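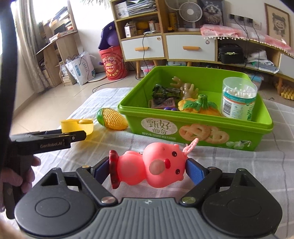

## How to sort small toys into an old cookie box

We keep the small toys of our daughter in boxes from food, because they are free and have a good size. A cookie box is my favorite. It is low enough that a child can look in and find the toy without turning everything over. The bright green one in the photo has coconut milk flavor cookies on the label, and now it is a place for toys.

### What you need

- one empty plastic box with rounded corners
- a light sheet or blanket to work on
- a soft cloth, dish soap and warm water
- 15 minutes of free time

### Steps

1. **Wash the box.** Cookie crumbs stay in the corners, so go there with the cloth two times. Dry it well and leave it open overnight if it still smells sweet.

2. **Spread the toys on the bed.** I like the bed more than the floor - my back is thankful, and on a light gray plaid sheet I see the small things quickly. A yellow scoop or a toy corn cob is hard to miss there.

3. **Make two groups.** Toys for pretend cooking go in one group and animals in the other. If you have a big collection you can make more groups, but for one box it is enough.

4. **Check each toy.** Squeeze the rubber ones and look for cracks. With a toy like our pink pig, which has a string loop on the head, pull the loop gently. If the loop is weak, cut it off completely. For a baby I would remove any loop, also a strong one.

5. **Put the hard toys in first.** The scoop and the corn go on the bottom, lying flat. Soft rubber toys come on top, so they do not get pressed out of shape.

6. **Leave some space.** Fill the box only to 2 fingers under the edge. When it is full to the top, the toys fall out on the way to the shelf.

### If the label bothers you

You can soak the label in warm water and rub it with a little cooking oil. Try a small corner first, as some labels are printed directly on the plastic and will not come off. I left ours as it is - our daughter knows the box by the cookies.

I repeat the sorting every February, and before we travel.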